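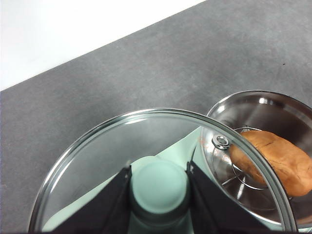 Chapter 7
Planning with Partial Views

A planner can only work with what the perception software hands it, and in a kitchen that is often incomplete. Most of the methods in this chapter assume a state estimate: a list of objects, a pose for each, and a measure of confidence. Clear glass is hard on all three. Seen from the wrist, a glass pot lid covers much of the view, yet the gripper fingers show through it, and so does part of the loaf in the steel pot. A segmenter may assign those pixels to the lid, to the fingers, or to the bread. The metal rim is easier to find, but its highlights overlap those of the pot, and an edge detector can join the two arcs into one.

We will use the Zarelen planner throughout, as we did in Chapter 6. It keeps several guesses about the state at once and drops a guess when new measurements disagree with it. In the exercises the limit is set to 200 guesses. Raising it to 2,000 improves the lid pose only slightly and makes each planning step much slower. 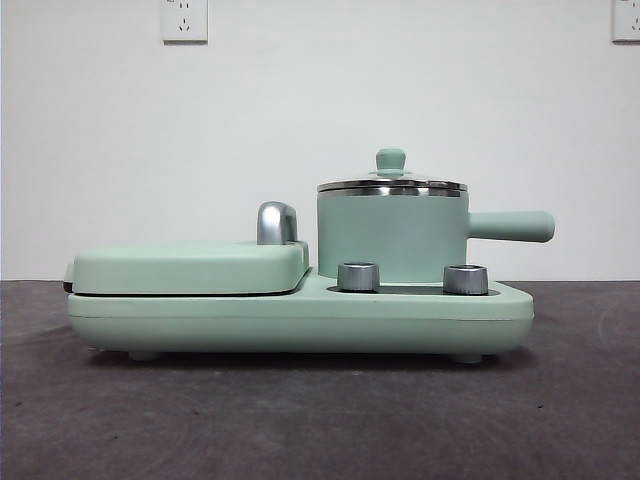

A second source of measurements is a fixed view of the workspace. It changes little from one moment to the next, so the software can store a background model and compare against it. Section 7.2 shows how to build this model for an appliance with several parts, such as a base, a griddle lid, and a saucepan with its own lid. Each part gets its own node in the scene graph. When a part is lifted, its node moves from the appliance to the gripper, and the rest of the graph is left alone.

Torunn Haugen's notes on the Fekete library call this step "reparenting," and we keep her term.

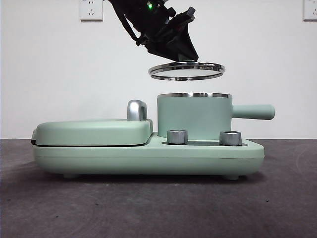 Thin parts need extra care. A ring viewed nearly edge-on covers few pixels, and a small error in its tilt becomes a large error in where its far side will land. Section 7.3 combines the fixed and wrist views to reduce that error. Section 7.4 covers timing, including what to do when one view arrives 300 milliseconds behind the other.

Before going on, review coordinate frames in Chapter 2.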